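Courses > Industrial Automation II > Unit 6: Faults and Recovery > Handout 3

Reading time: 6 min

Handout 3: The bin-picking stop at Kika

Read this before the lab. The case comes from a cell at Kika that Baleck integrated, and we use it because the fault was ordinary and the first diagnosis was wrong.

Background

The cell picks long, narrow bars in two colors from an open bin. The bars lie in any orientation. A vision program named Varnix finds a bar, proposes a grasp, and passes a pose to the robot controller. The controller plans the approach, closes the gripper, and lifts.

What happened

On cycle 744 after a restart, the arm stopped low in the bin with a collision fault. The operator acknowledged the fault and jogged the arm up in world coordinates. One finger was still under a neighboring bar. The bar levered against the bin wall, and the finger mount bent. Production was down for roughly 2 shifts.

First diagnosis

The maintenance log says "bad vision pose." The saved pose was checked later against the point cloud and was good to within the cell's tolerance. The log entry was never corrected, and the same fault came back in September.

What the second review found

The dress pack had been rerouted when a cable was replaced. The new loop at the wrist was tighter than the old one. In certain wrist orientations the cables pulled on the gripper side of the flange, and the controller's external force estimate drifted. The payload data had not been updated after the reroute either. Near the bin floor, where approach speed is low and the force threshold is set tight, the drift was enough to trip the fault.

So there were two separate problems:

1. A false collision trip, caused by cable tension and old payload data.
2. A damaged gripper, caused by the recovery and not by the trip.

Students tend to write up the first and skip the second. Your report needs both.

Recovery procedure for our cell

Keep the enclosure closed. Read the fault and write down the joint positions before you clear anything. Check where each finger is in relation to the bars. Open the gripper if a bar can drop safely. Retract along the tool axis at the lowest jog speed – never straight up in world coordinates unless the tool is vertical. If a finger is under or between bars, stop and call the instructor.

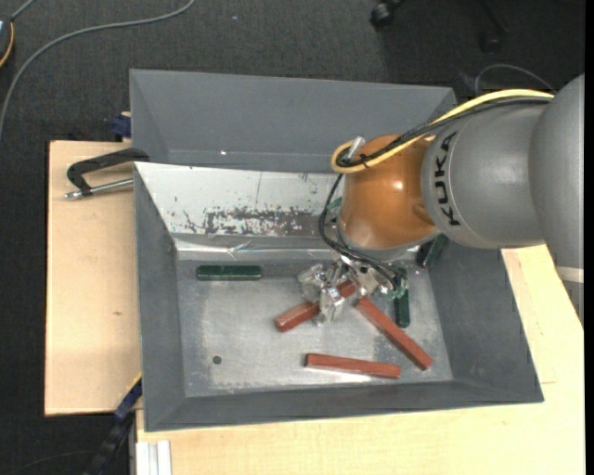 Avram wrote back after reading a draft of this handout that retracting along the tool axis can also go wrong, for instance when a second bar has slid against the back of the finger, and that students should look from two sides of the enclosure before touching the pendant. The procedure sheet at the cell now says this.

For the lab

Bring the payload worksheet from Handout 2. Fault code 293 will be set by the instructor during your run. Log it, recover, and hand in the joint positions with your report.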